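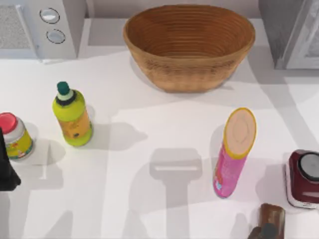
Residency Diary, Berkodbridge House
Entry for 14/06/2021

The archive room was opened at the usual hour and the first part of the morning was given to the parish ledgers. Work on the flood years is now complete, apart from two volumes that remain with the binder at Pulitz. A written request for their return was sent before noon. The binder has held them since February, and the house would like them back on the shelf before the summer readers arrive.

The damp reading in the lower store was taken twice. Both readings were higher than last week, and the second was higher than the first. The window on the river side does not close fully, and the frame has swollen again. The matter has been entered in the repairs book, where it has been entered before.

A delivery was received from Jomimen at midday: 30 archival boxes, flat packed, with lids. Two lids were creased at the corner and have been set aside for return. The remainder were carried upstairs and fourteen were made up during the afternoon. The new boxes are a little deeper than the old ones, and the lower shelf in bay two will have to come down a notch before they can be stored there. This had not been foreseen when the order was placed.

Lunch was taken late. The shared kitchen was in good order. The basket on the counter was empty, and residents are asked to add fruit to the weekly list if they wish it to be bought.

The afternoon was spent on the mill letters. The hand is small and the ink has faded to a pale brown in many places, but the sense can be followed. The writer complains at length of the price of oats, the state of the bridge and the conduct of a neighbor's geese. One letter mentions a place called only "Na," with no further detail. It may be a short form of a farm name – the tithe map should settle the point – but it does not appear in the index as it stands. A slip has been placed in the folder so that the question is not lost.

Rain began shortly after four and continued into the evening. The bucket was placed under the landing skylight as a precaution. The path to the lower gate was already soft, and residents leaving after dark were advised to use the front drive.

The reading room was closed at six. The keys were returned to the cabinet and the alarm was set. Work on the mill letters will resume at folder nine, after the shelf in bay two has been moved.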